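The Mug Shelf at Passtead - gallery

Welcome to the mug page! I've been promising to put this together since April and I've finally sat down with a pot of tea and done it. If you've come over from the newsletter you'll know the background already, so skip down. For everybody else, a quick catch-up.

Passtead is our shared house and workshop, and it has one very small kitchen that gets used by far more people than it was built for. Over the years the mugs crept up on us. Ademir Medeiros brought a box of them when he moved his bench in, then the Barros lot left theirs behind, and then there was the great Gitia sale, where I went in for a sieve and came home with a car boot full of cups (no regrets, well, a few). By last winter you couldn't open a cupboard without something handle-first coming at your head.

So we had a clear-out. Nanami Shibata took charge of it, and she was ruthless in the nicest possible way. Her rule was that a mug had to stand level, hold a proper amount and be pleasant to drink from, and if it failed on any of those it went in the crate. My souvenir one with the lighthouse went in the crate. I took it out again. It went back in. We sold the lot at the Brenero table sale and made 300 pounds, all of it set aside for the kitchen, mainly hooks and a decent drying rack.

What we kept is mostly plain white. I did argue for colour, but I've come round to it - they match whatever plates are out, they're easy to replace, and you can see at a glance when one wants a proper scrub with bicarb. Anybody who has tried to get tea stains out of a dark brown mug by guesswork will understand.

Now for the pictures, only a couple this time. Click on either to see it larger. 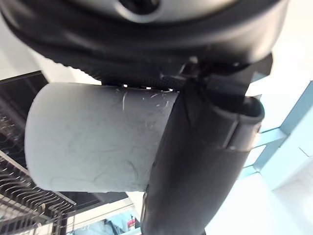
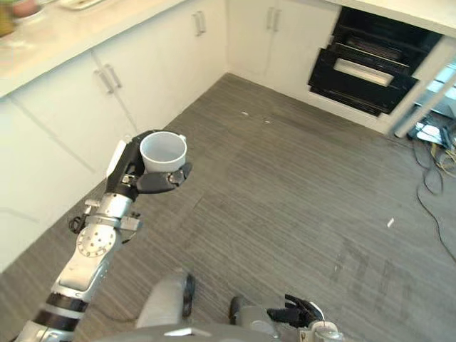 My own favourite kind of mug has always been a wide one, because I make my tea too hot and then want to drink it straight away. Ademir is the other way round and likes them tall and narrow, so his coffee lasts him through a whole job at the bench. The white one in the kitchen picture has the sort of wide round rim I mean, and it's the shape I'd buy again if we ever run short (we won't run short). They're easy to get a sponge into as well, right down to the bottom, and mine will take a good 300 ml with room left for milk.

If you've got a cupboard like our old one, do have a go at it one shelf at a time, and get somebody else to do the deciding! Nanami is already eyeing up the saucepan lids. I'll put up another page when she gets to them, and if the lighthouse mug is now at your house, I hope you're being nice to it.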